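Sorting Packets and Pouches into Clear Tubs

Kitchen tips, pantry section
Updated Sun 18 August

Flat packets and soft pouches are the hardest things to keep straight in a cupboard. They slide under each other, they fall over when you pull out the one behind, and the small ones end up at the back until they are out of date. A few clear plastic tubs will fix most of it. You do not need a matching set.

Choosing a tub

Pick a tub with straight sides and a flat bottom. Sloped sides waste shelf space and let pouches lean. The tub should be a little lower than the tallest pouch you plan to keep in it, so you can grab the top without digging. Measure the depth of the shelf before you buy anything, and leave room for your hand behind the tub if the shelf has a lip.

The Pernex tubs in the 6-inch width fit two across on a standard wall cupboard shelf. The Marsden ones are slightly wider and only go in one at a time, but they are easier to wash. Lids are not needed for sealed packets. If you already have lids, put them under the tubs so they don't get lost.

Emptying the shelf

Take everything from one shelf and put it on a table. Do one shelf at a time. Wipe the shelf while it is empty and let it dry before anything goes back.

Check the dates as you go. On imported snacks the date may be printed year first, and it is often on the back seam or stamped along the crimp at the top. If you can't find a date and don't remember buying it, throw it out.

Filling the tub

Stand-up pouches go in first, at the back, with the printed side facing you. Flat packets go in front of them on edge, like files in a drawer. Do not lay flat packets in a stack. You will only ever see the top one.
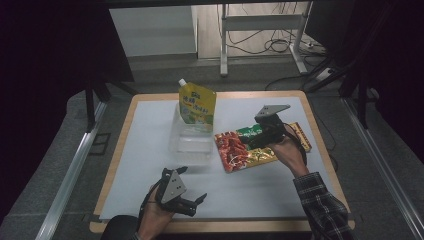

Spout pouch upright at the back, flat snack packet beside the tub.

Pouches with a screw cap should be kept upright once they are opened. Wipe the threads with a damp paper towel before you put the cap back on, or it will stick. Many of them have to go in the fridge after opening, so read the label first. The same tub can go straight on the fridge shelf if it fits.

Sliced meat snacks and jerky can stay in the cupboard while sealed if the package says so. After opening, fold the top over twice and clip it. A wooden clothespin works as well as a bag clip. Put opened packets at the very front of the tub so they get used.

Do not fill the tub all the way. If you have to push to get the last packet in, start another tub. Tight packing splits seams, and a leaking sauce pouch makes a mess of everything around it.

Labels

Masking tape and a marker are enough. Put the tape on the front of the tub near the top, where it won't rub against the shelf. Write what belongs in it: snacks, sauces, soup mix, baking. Tape that has been on since April will probably leave a little glue behind. Cooking oil on a paper towel takes it off, then wash with dish soap.

Washing the tubs

Use warm water and a soft cloth. Scouring pads scratch clear plastic and it goes cloudy. For a smell that stays, fill the tub with warm water and a spoonful of baking soda, leave it overnight and rinse. Check the bottom of the tub before putting it in a dishwasher. The Marsden tubs are fine on the top rack. The Pernex ones warp.

Related tips

Getting labels off jars
Storing opened flour and rice
What to do with a sticky shelf liner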